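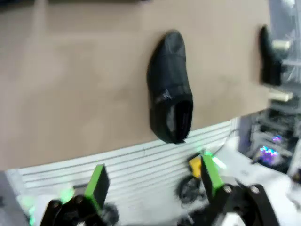
Lucie Petrenko wants me to believe that most people in Nedholm are wearing the wrong size shoes. She has been measuring feet at Skultora, her shop near the station, for long enough to be sure of it. I went in a size 5 and had every intention of leaving as one.

"You say 5 because somebody told you 5 when you were sixteen," she says. "Feet spread. Nobody goes back to check."

It is a good line, and she sells shoes, so I ask what she gains by it. She shrugs. If a customer's old pair fits, she says, she sends them home. How often does that happen? "Less than you'd like."

Her evidence is a set of record cards, 1587 of them, each with a length, a width and the size the customer walked in wearing. I leaf through a handful. The writing is neat, but these are all people who came to a fitting shop, many of them because their feet already hurt. I put this to her and she concedes the point faster than I expected. "Fine, they're not the whole town. They're still wearing the wrong shoes."

Malte Teuber, a retired postman and a customer, is trying on a lace-up by the window. He used to buy whatever was in the sale. "I had 2 black toenails every winter and thought it came with the job," he says. Did the new shoes cure them? "Well, I stopped delivering letters as well."

Petrenko is firmer on width, and here I found her harder to argue with. Many ranges come in one width only, and people go up a size to make room at the toes. The heel then slips, so they curl their toes to hold the shoe on.

She measured me at the end, standing, both feet. The left came out half a size bigger. I said I would think about it. She wrote out a card anyway.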